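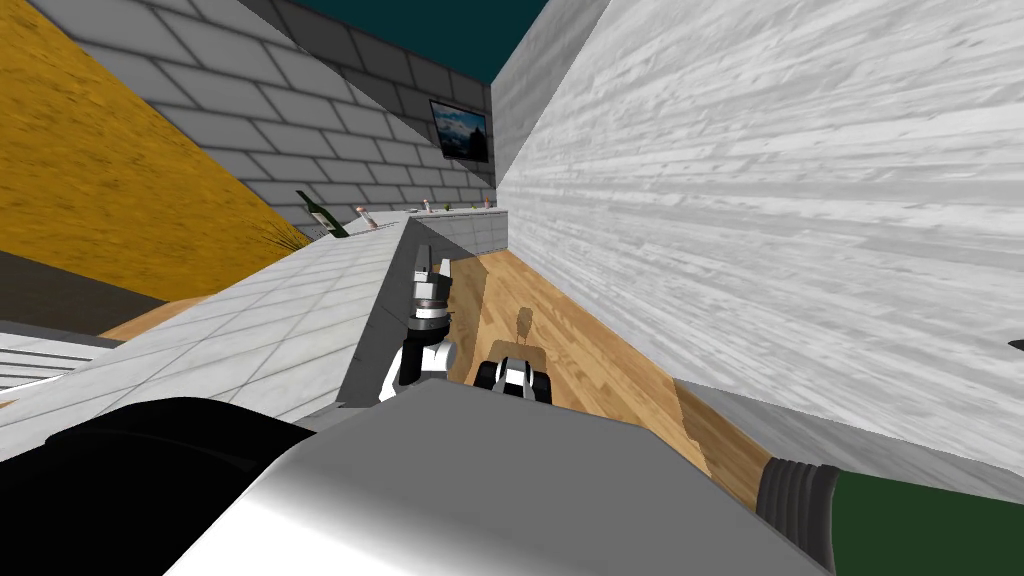
Simulierte Küchenumgebung mit beiden Greifern der Roboterplattform.

Teleoperateure (m/w/d) für die Aufnahme von Demonstrationsdaten in der Simulation

Standort: Flarkden, vor Ort
Umfang: 14 Stunden pro Woche, befristet
Arbeitgeber: Skamura Robotik GmbH
Kennziffer: SK-TD-57
Bewerbungsschluss: 2019-05-10

Skamura entwickelt Steuerungssoftware für zweiarmige mobile Manipulatoren. Im Projekt Korko wird eine Regelstrategie durch Imitationslernen trainiert. Grundlage sind Demonstrationen, bei denen eine Person den simulierten Roboter über zwei Handcontroller führt und eine vorgegebene Aufgabe ausführt. Aufgezeichnet werden Gelenkstellungen, Greiferöffnung, Controllereingaben und die Bilder der simulierten Kameras.

Seit Januar liegen 1.779 freigegebene Episoden vor. Für den nächsten Trainingslauf wird der Bestand erweitert, vor allem um Aufgaben in Bodennähe und um Griffe mit geringem Abstand zwischen Fingern und Objekt. Hierfür suchen wir weitere Personen für die Dateneingabe am Teleoperationsplatz.

Aufgaben

Ausführen von Greif-, Ablage- und Umsetzaufgaben nach schriftlicher Aufgabenkarte. Jede Karte nennt Startzustand, Zielzustand und die zulässige Höchstdauer.

Arbeiten mit beiden Armen, auch bei stark geneigter Kameraansicht. Die Ansicht wird während der Aufnahme nicht nachgeführt.

Anfahren von Objekten im Nahbereich. Die Finger sind vor dem Kontakt vollständig zu öffnen und am Objekt auszurichten; Durchdringungen der Kollisionskörper führen zum Ausschluss der Episode.

Kennzeichnen jeder Episode als gültig, abgebrochen oder fehlerhaft, mit Fehlercode nach Liste. Fehlversuche werden nicht gelöscht.

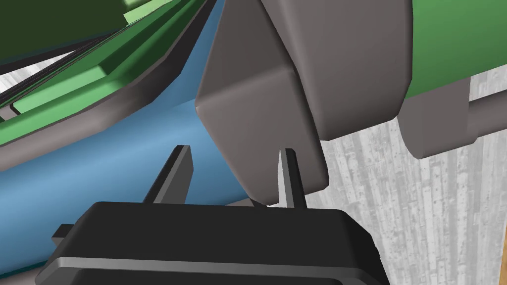

Anforderungen

Sichere Hand-Auge-Koordination und räumliches Vorstellungsvermögen. Erfahrung mit 3D-Software, CAD oder Fernsteuerungen ist von Vorteil, aber nicht Bedingung. Programmierkenntnisse werden nicht verlangt.

Deutsch in Wort und Schrift mindestens auf Niveau B2, da Aufgabenkarten und Fehlercodes nur auf Deutsch vorliegen.

Bereitschaft, dieselbe Aufgabe in hoher Wiederholungszahl mit gleichbleibender Sorgfalt auszuführen. Eine vollständige Serie umfasst 200 Episoden.

Normales oder korrigiertes Farbsehen. Bei Neigung zu Simulatorübelkeit bitten wir um einen Hinweis vor dem Probetermin.

Ablauf der Einarbeitung

Die Einarbeitung erfolgt an der Simulationsumgebung Pacheco, die auch im späteren Betrieb verwendet wird. Am Anfang stehen Kalibrierung der Controller, freies Bewegen der Arme und das Öffnen und Schließen der Greifer ohne Objekt. Danach folgen Einzelgriffe und Aufgaben mit beiden Armen. Geübt wird unter anderem das Anheben eines Arms mit nach oben gerichtetem Greifer, während der zweite Arm tief über dem Boden gehalten wird.

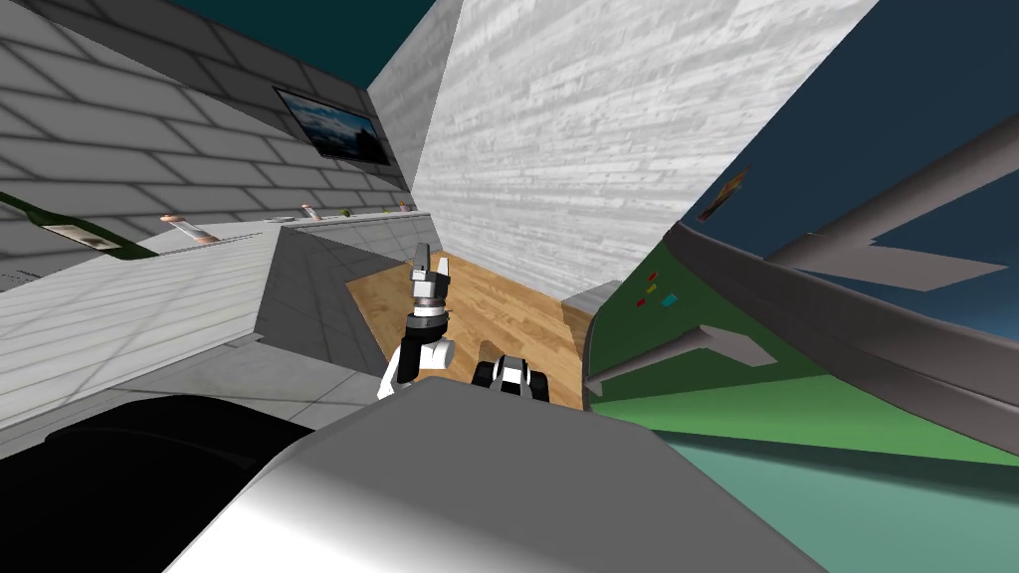
Die Einarbeitung wird voll vergütet. Übungsepisoden gehen nicht in den Trainingsdatensatz ein. Über den Einsatz im Regelbetrieb entscheidet eine Abschlussserie, die von der Datenprüfung nach denselben Kriterien bewertet wird wie reguläre Aufnahmen: Zielzustand erreicht, keine Durchdringung, keine unkontrollierten Sprünge in der Bahn, Höchstdauer eingehalten.

Arbeitszeit und Vergütung

Gearbeitet wird in Blöcken mit festen Bildschirmpausen. Die Blöcke können vormittags oder nachmittags gelegt werden. Vergütet wird nach Stunden; eine Bezahlung pro Episode findet nicht statt. Der Vertrag ist auf die Dauer der Aufnahmephase befristet, eine Verlängerung ist möglich.

Datenschutz

Controllereingaben werden unter einer Operateurkennung gespeichert. Die Zuordnung von Kennung und Person liegt ausschließlich bei der Projektleitung und wird nach Vertragsende gelöscht. Bild- oder Tonaufnahmen der Operateure werden nicht angefertigt.

Bewerbung

Bitte senden Sie einen tabellarischen Lebenslauf und Angaben zu den möglichen Zeitblöcken unter Nennung der Kennziffer an Kylie Gilchrist, Projektleitung Korko. Ein Anschreiben ist nicht erforderlich. Geeignete Bewerberinnen und Bewerber werden zu einem Probetermin am Teleoperationsplatz eingeladen. Schwerbehinderte Menschen werden bei gleicher Eignung bevorzugt berücksichtigt. Reisekosten zum Probetermin können nicht erstattet werden.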